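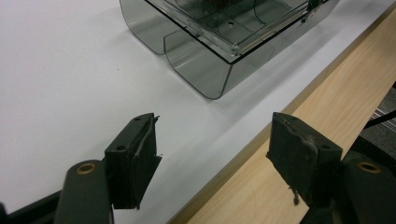

I finally got to the small stuff! For weeks I've been putting off the drawer where every tiny thing in my life ends up (screws, hooks, bits of wire, spare buttons, one earring I still have hopes for), and on Monday evening I tipped the whole lot out and started over.

My big discovery is how much I love a clear compartment box. I used to keep everything in old cookie tins, and they look lovely on a shelf, but you have to open all of them to find one picture hook. With clear plastic I can see what I've got before I even touch the lid. Edeltraud Baumgartner, my neighbor two doors down, has sorted her beads this way forever and has been telling me to try it for years. Edeltraud, you were right, and you may have your tin back.

The other thing I changed is the table. I do all my sorting on a white top now, and wow, what a difference! Little dark things used to vanish on my old brown desk. A pale surface and decent light, and even a stray bit of wire shows up right away.
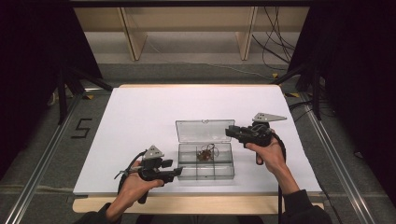 Posted by Maribel Paucar in Home, Small Spaces

I like to begin with just one compartment and let the rest stay free until I know what I'm dealing with. Last time I made labels first, and I ended up with a beautiful label for "washers" and two washers. So now I sort, wait a week, and only then get out the label maker.

A lid that stands up by itself is worth looking for, too. Mine at home flops down on my knuckles unless I lean it against something, and I'm already eyeing a replacement for it.

Still to do: the thread, the fuses, and a bag of 300 brass pins I bought in September and haven't opened. The thread scares me a little, I'll admit. If you have a way of keeping spools from unwinding all over each other, please leave it in the comments, and tell me what size box you use, because mine are filling up fast and I want to get the next one right!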